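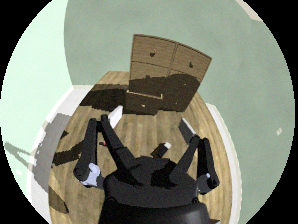 Slide 1. Drawer task in simulation, two-arm robot, view from above the torso.

Start with the failure. Overnight batch, 1,452 drawer episodes. 46 ended with a force limit trip on one arm. We had been logging those as ordinary timeouts, so they sat in the results until Priya Park sorted the runs by peak wrist torque.

Explain the fault. The controller commands a pull while the fingertip is still in contact with the cabinet front beside the knob. The pull then loads the arm sideways. In simulation the joint limit catches it. On hardware, the limit was set 20 percent higher – say this slowly.

Pause for questions on the limits table.

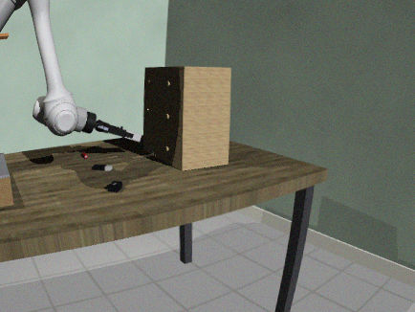 Slide 2. Single-arm setup, gripper fingertip close to the lower part of the cabinet front.

Point out how little clearance the approach leaves. The contact check reads one sample and accepts it. Harriet Pruitt's patch asks for 3 in a row before any pull is sent. Reruns are not finished, so give no rate.

Open items:
Hardware limit brought down to match simulation. Owner: Loretta Esposito.
Trips get their own log code, separate from timeouts.
Plidik build stays frozen until the October review.

If asked about the Clurngate cell: same controller, same fault, pulls disabled there for now.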